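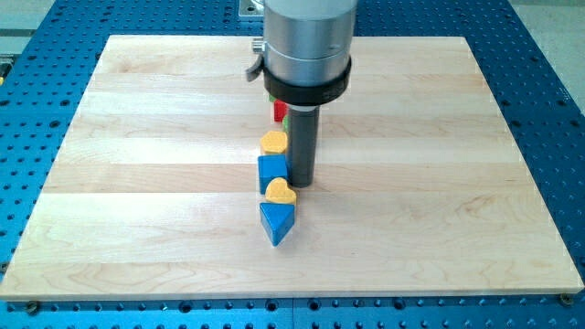

Wood takes up water and gives it off for as long as it exists, and the size of a piece changes with it. The change along the grain is small enough to ignore in most work. Across the grain it isn't. Maple is a fair case to start with: a board made up of long strips, some nearly white and some closer to honey, will get wider and narrower with the seasons while its length stays almost the same. The faint wavy lines on each strip are grain, and they tell you which direction is which.

## Terms for this unit

- **Moisture content**: weight of water divided by weight of the oven-dry wood.
- **Equilibrium moisture content**: the point where wood neither gains nor loses water in the surrounding air.
- **Tangential movement**: along the growth rings. Usually the larger figure.
- **Radial movement**: across the rings, from the center out.

## Worked problem

A sample weighs 115 g as delivered and 70 g oven-dry. The water is 45 g, so the moisture content is 45/70, or 64 percent. Wood that wet is green -- don't build with it.

## Before next class

1. Read Procházka, chapter 2, up to the section on kilns.
2. Weigh your own sample and write the figure in the shared log. Grams only.
3. Sketch a tabletop fixed to a frame so it can still move. Slotted holes are fine, and so are buttons.

Questions about the log go to Selamawit Admasu. Sketches are due 16 July 2024 -- on paper, with your name on the back.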